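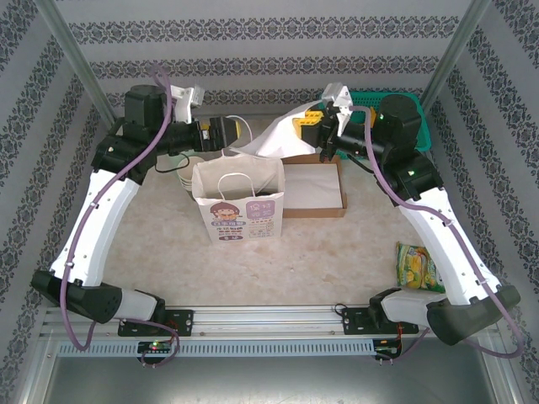 Is hand-guided demo recording worth it for packing a bag?

Posted by Kimie Hosoda

We have two arms and want them to put small household stuff in a paper bag. The seller (Dekitz) says 5 demos per object is plenty. I've recorded 473 by remote control, and the policy still goes for the handle and closes on air half the time. Do I keep recording, or is this a dead end? Moving the arms by hand felt easier, but then my own hands are in the video.

12 comments

Hae-won Yook

I wouldn't believe 5 of anything. Before you record more, watch 20 of the ones you have and see if you did the same thing each time. My first set on a Matska arm was useless: I grabbed the bag by the rim one day and by the handle the next, and the thing learned to go between them. I threw out the lot. Also, hands in the video are a real problem. Replay the joint positions without you there and record that.

7 people found this helpful

matska_owner

just do more. we did 3,000 and it works great

Vukadinović

"Works great" on what, the same bag in the same spot? Move it a few inches and tell us the number. Paper bags sag and fold, so I'd start with a rigid box. If it can't fill a box, more bag demos won't save you. I'd also check the delay on your remote setup. Ours was bad enough that every grasp in the data was late.

3 comments

Contact | Terms | © Draltcombe Community Help | Back to top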